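**Gray sofa fabric and new red cotton -- is color transfer a real risk?**

**lintkeeper42** wrote on 07/01/2026

Good evening to all. I am choosing new seat covers and I have almost decided for a medium gray weave from Flirko. The price is 497 for the full set, so for me it is not a small decision. My family wears many strong colors at home, red most of all, and my sister-in-law told me that new red cotton will leave a pink shadow on any light seat. Does somebody have experience with this? The seller in Skamthorpe only said "it should be fine".

**orncombe_attic** wrote:

I have lived with gray for several years. Red was never a problem. Dark blue jeans were a problem -- the place where my son sits became bluish in one November and it stayed so. I would worry about denim first.

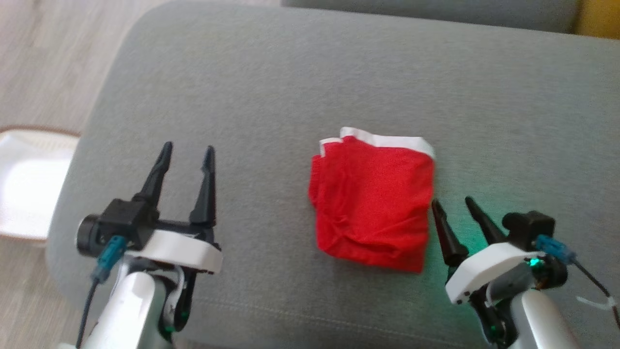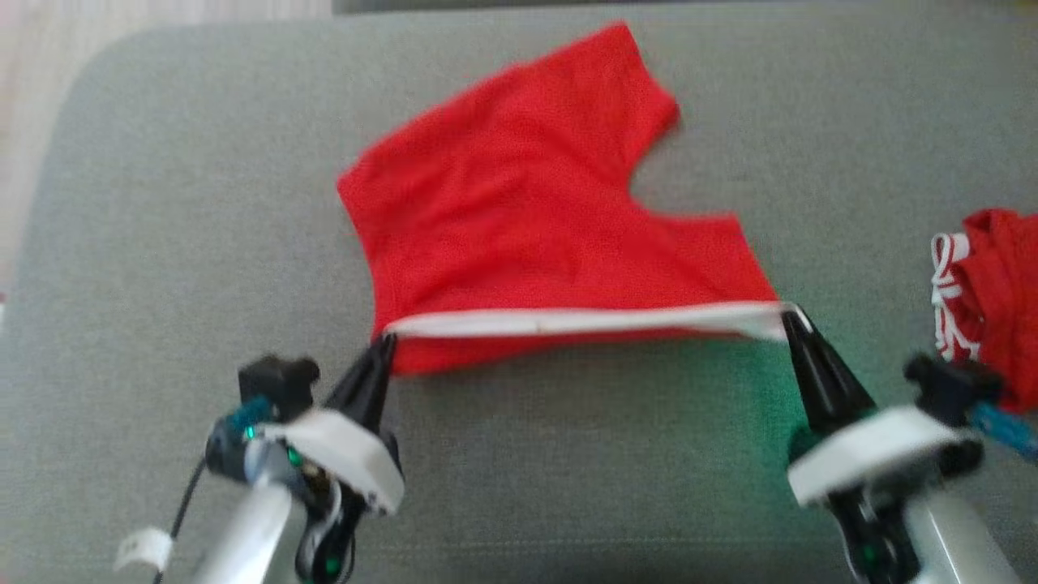
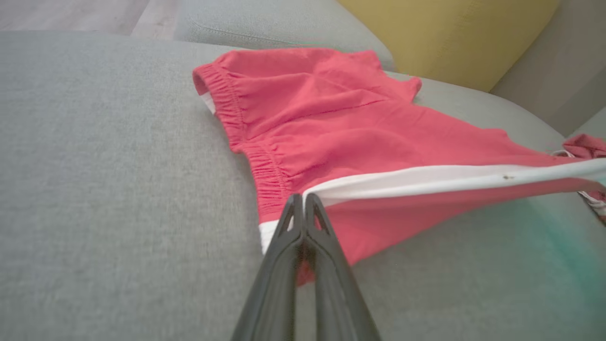
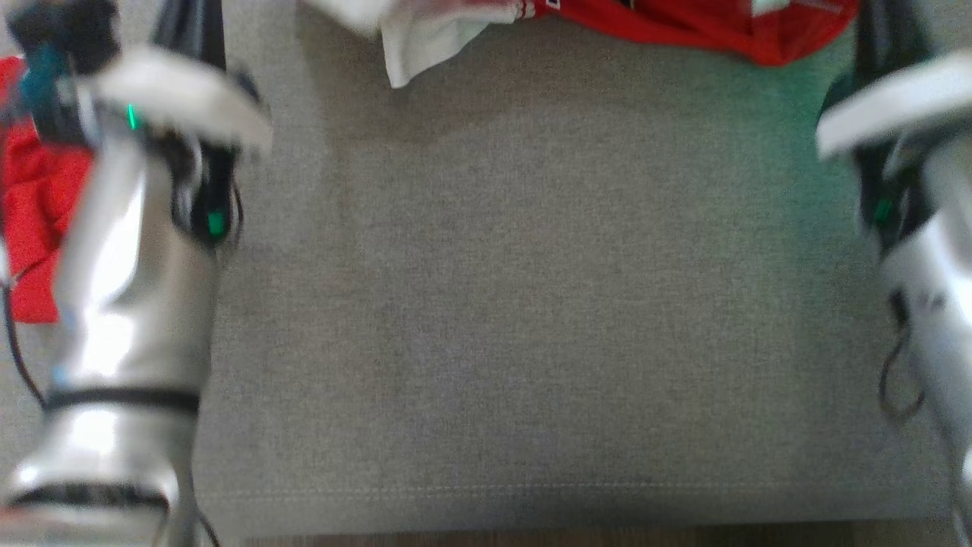
*Gray fabric in all four, and red cloth in all four too.*

**wovenwell** wrote:

I do not agree fully. Cheap red cotton can lose color when it is new, especially if a person sits down in damp clothes. Please do the simple test: take a white cloth, make it a little wet, and rub it on the inside seam of the red garment. If the cloth becomes pink, wash the garment separately until it stops.

Also ask for the rub rating of the cover. There is one value for dry and one for wet, and the wet one is usually lower.

**orncombe_attic** wrote:

The rub rating tells you mostly how the cover gives color to other things. It does not tell how well the cover resists color from your shorts. For that you must put a sample on a chair and use it for a while.

**wovenwell** wrote:

You are right, I mixed the two. The test with the white cloth is still good.

**lintkeeper42** wrote:

Thank you both. Bhardwaj Fabrics sends samples free if the order is above 100, but I think Flirko wants a deposit for each piece. I will ask them. Is a removable cover worth the extra money?

**wovenwell** wrote:

Yes, if it has a zipper. Wash it cold and put it back a little damp, then it fits better.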